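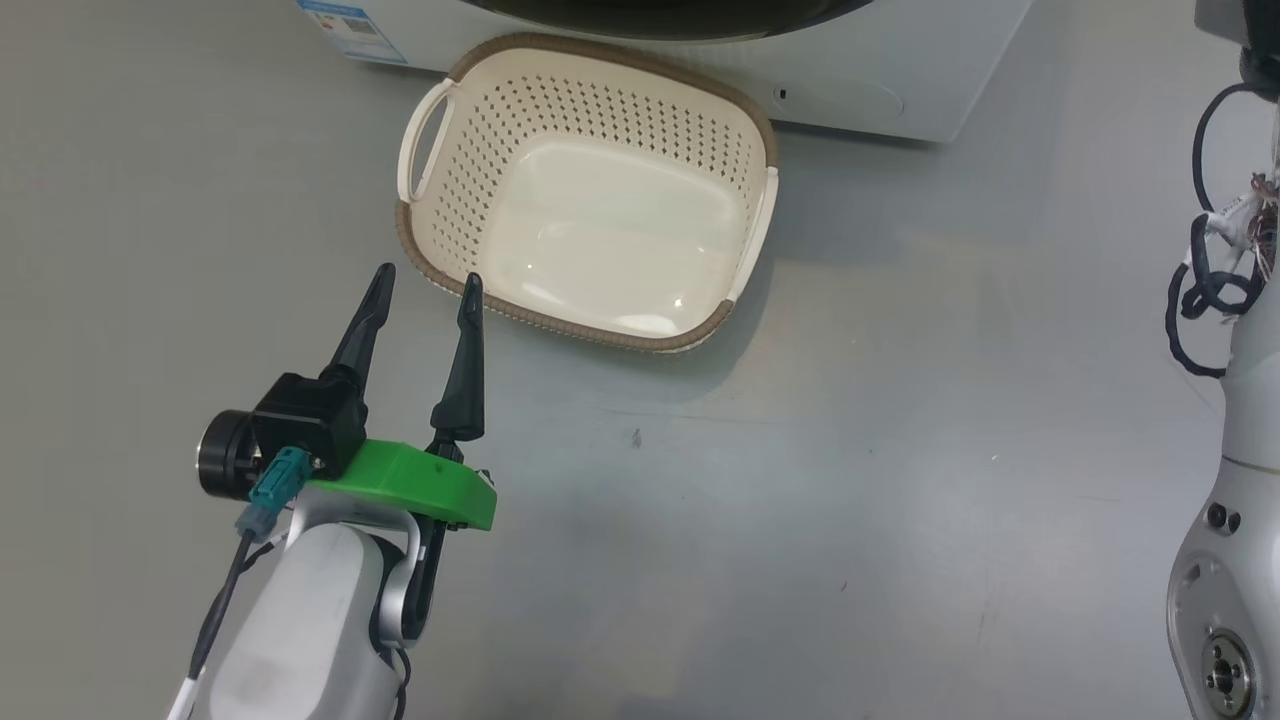

Small-cap fund manager on rates, thin trading and why she is holding more cash

The manager of the Rallden Smaller Companies fund has had a quiet summer, and she would like it to stay that way. She runs 31 holdings, most of them listed in London, and has bought only one new company since May.

"I haven't seen many prices I wanted to pay," she says. "In the spring you could pick up decent businesses on nine or ten times earnings. A lot of those have moved. The ones that haven't moved mostly have a reason."

We spoke by phone on Fri 16 July, the morning after a weak session in which smaller shares fell further than the large ones. She was not much bothered by it. Volumes were low, she says, and a couple of sellers can push a small company down a long way when half the desks are on holiday.

"You get a stock down six per cent on a trade worth less than a house. I look at who's been selling, if I can find out, and then I usually do nothing."

The fund is one of three that she has run at Rallden, and the only one she still manages day to day. It holds eight per cent of its money in cash, against a usual level of three or four. Investors have asked her about that. Some of them feel they are paying a fee for a bank account.

"It's a fair complaint," she says. "If I'm still at eight per cent at Christmas then I've got it wrong. But I've had to sell good shares to meet withdrawals before, in a bad month, and I don't want to do that again. You sell what you can sell, and that's always the thing you'd like to keep."

On interest rates she has less to say than most people in her job. She does not forecast them. What she does is ask each company what it owes, when it has to be paid back and what the new loan would cost. Ginevard, a maker of pumps and valves that has been in the fund for six years, renewed its bank loan in May at a rate well above the old one. The shares dropped on the day and have not got back to where they were.

"People saw the interest line go up and sold. Fine. But the order book covers most of next year and they've put prices through twice without losing a big customer. I added a bit at 83p. I'd have liked more, but it was back in the nineties by the end of the week."

She will not give a target for the shares. Asked whether 100p would tempt her to sell, she says it would depend on the half-year figures, and on the pension scheme in particular, where the company is due to agree new payments with the trustees.

The new holding is Kinard, which rents out site cabins and storage units. She had followed it for four years before buying. The attraction was the second-hand value of the units, which she thinks is set too low in the accounts.

"They write them down over twelve years and they last twenty. You go round the yard and see units from the last century that are still out earning rent. The market doesn't give them anything for that."

There is a risk in it, she says. If building work slows, the units come back to the yard and sit there, and the rent stops. She has kept the position small for now, at under two per cent of the fund.

She is franker about what went wrong. Skinner, a chain of trade counters, was one of the fund's five largest holdings two years ago. It warned on profits twice in one winter and she sold the last of the shares in the spring, at less than half what she had paid.

"I liked the management and I stopped checking. The stock figure had been creeping up for three sets of accounts. It was there on the page. I told myself they were getting ready for a busy year."

Since then she has kept a one-page sheet on every company, with stock, debtors and cash compared with the same point the year before. It is filled in by hand. The analysts on her team have offered to build something that does it automatically and she has turned them down — she remembers a number better if she has written it.

The fund is slightly ahead of its index this year and behind it over three. She expects the gap over three years to close as the worst of the Skinner losses drop out of the figures, though she says she would not want anyone to buy the fund for that.

As for takeovers, she has lost two holdings to bidders in the past year and thinks there will be more. Both went for less than she believed they were worth. She voted against one of them and it went through anyway.

"You get a nice jump on the day, and then you've got the cash and you have to find something as good," she says. "I'd rather have kept the company."

Her next results meetings start in the second week of September. Ginevard is first on the list.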